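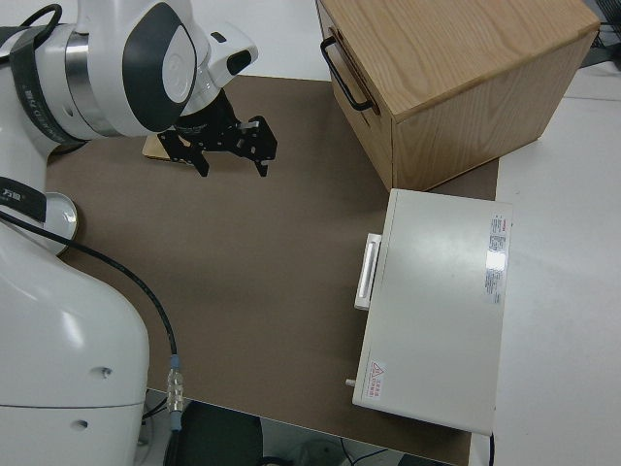 Home | Projects | Reports | Contact

Drumside bench automation: progress report, June
Last updated: June

Hi all, and thanks for giving us the extra couple of weeks on this one. I know you were expecting mostly numbers, but the bulk of this period went into the bench rules, so I'm going to start there.

When Cendo agreed to fund the work, we promised a set of house rules for small robot cells that any of the partner sites could pick up and use. The draft now has 8 rules, down from a frankly silly pile at the start. The Nadar people read the long version and said it was fine but they'd never open it again (fair!), so we cut it to something you can tape to a wall.

The rule that got the most argument is the one about cables. We now ask that every cable near the arm gets traced by hand at the start of a shift, with the arm stopped, and that any slack is checked against the full reach of the program, including the way back to the park position. People grumbled, then they started doing it, and it's quick once you know your bench.

Second most argued: drawers and handles. Anything with a handle can be grabbed, bumped or pulled, so each bench needs a plain note saying how far the drawer opens and how hard the arm is allowed to pull. We still don't agree with Tristov on the force limit. They want one figure for all sites and I'd like each site to do its own risk assessment and write down the result. That's open.

Smaller stuff: warning labels on equipment stay uncovered and readable, the mat doesn't get moved without rechecking the taught positions, and speed stays at the reduced setting any time a person is reaching in.

On the runs themselves, we logged 1,189 in the first half of the period and 2,713 by the end of it. We had 2 protective stops, both while someone was teaching a new position, and both are written up in the stop log with the settings we were using.

Money is on plan. I'd like to move what's left of the travel line into training time, if you're okay with that, so operators at Nadar can do the sign-off on their own bench. Next up is the force limit talk with Tristov and a trial of the short rules at their site. I'll send the marked-up draft when I have their comments.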